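Home | Kitchen | Laundry | Small Spaces | About
Search this site... Go

Loading the Dishwasher So You Only Run It Once

I love a well-loaded dishwasher! I used to rewash half of every load by hand, and now I almost never do. The whole trick is in the order you put things in, and it takes no longer than doing it badly.

Before you start

Scrape the plates, but skip the long rinse under the tap. Pull out the filter and give it a quick swish too (mine had a Bevan jar label stuck in it for most of June, ugh).

Step 1: Bowls and big stuff

Pots and mixing bowls go along the sides, face down. Spin the spray arm with your finger. If it knocks into a handle, move the pot now, before the rest goes in.

Step 2: Glasses up top

Set them between the prongs, leaning a little so water doesn't pool on the bases. Plastic lids live up here as well.

Step 3: Plates

My favorite part! Stand each plate upright in its own slot and keep the dirty sides facing the middle. Big dinner plates go toward the back, side plates in front. If two of them touch, skip a slot – you'll fit more than you think anyway.

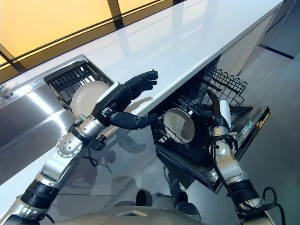
Step 4: Silverware

Mix the spoons and forks so they don't nest together. Knives point down, always.

Step 5: Run it, then wait

Give it 30 minutes with the door cracked open after the cycle ends. Empty the bottom rack first so drips from the top don't land on clean plates.

Related posts
Clemico jars: which lids fit which
Sorting the Skunduteo pantry shelf
Getting tea stains out of white mugs
A better spot for baking sheets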